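4.3 Boundary estimation for transparent containers

The grasp planner described in Section 3 assumes that the edge of an object can be recovered from depth. For clear vinyl bags this assumption fails. The depth sensor returns the range of the surface behind the film over most of the body, and scattered false points wherever the film folds. In the Plulterel recordings the container was therefore either missing from the fused map or present as a few loose fragments, and the planner proposed grasps in free space.

We replaced the depth edge with a boundary estimated from colour alone. The module, called Nomitz in the remainder of this paper, takes a single wrist view and returns an ordered chain of points along the seam or binding of the container. Many clear bags are finished with an opaque strip along their edges, and this strip is often the only part whose appearance does not depend on what lies behind it. The network was trained to mark the strip and to ignore reflections. A short spline is then fitted through the marked pixels, and corners are kept where the turning angle over 18 neighbouring points exceeds a fixed limit.

Training used 159 episodes of two-handed work. Each episode gives a wrist view from each gripper and one view from the head camera. Annotators marked the binding in the wrist views only. The head view was used to decide which side of the binding belonged to the container, a choice that is hard to make from a close view when the film and the table have nearly the same shade. A further 98 episodes were held back for testing. No bag was shared between the two sets.

Two errors remained common. The first was confusion between the outer binding and a second strip seen through the film, where both have the same colour. Nomitz now scores each chain by the contrast in texture on its two sides: an outer binding has wrinkled film on one side and bare surface on the other, while an inner one has film on both. The second was the capture of long, thin highlights. These move quickly when the camera moves, so a chain is dropped if it does not keep its place on the table plane over a short run of wrist poses.

The planner takes the surviving chain and places the closing line of the fingers across it, with a preference for straight stretches near a corner. If two chains survive with similar scores, the arm holds its pose and asks for another view – it does not average them. Figure 6 gives a wrist view and a head view of the bag with beige trim. 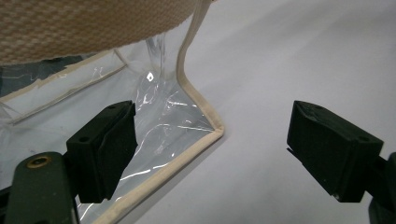
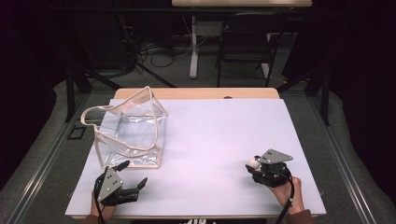 Figure 6. Transparent bag on a white work surface. First panel: wrist view, with the rounded corner of the outer binding between the open fingers. Second panel: head view, with the bag standing on the board and the right gripper closed on a small white ball.

4.4 Run time and limits

The module runs once per planning cycle and shares its image encoder with the grasp scorer, so the added cost is small. It has no fallback for bags without a binding. For these the planner still relies on depth, and the limits set out in Section 3 apply.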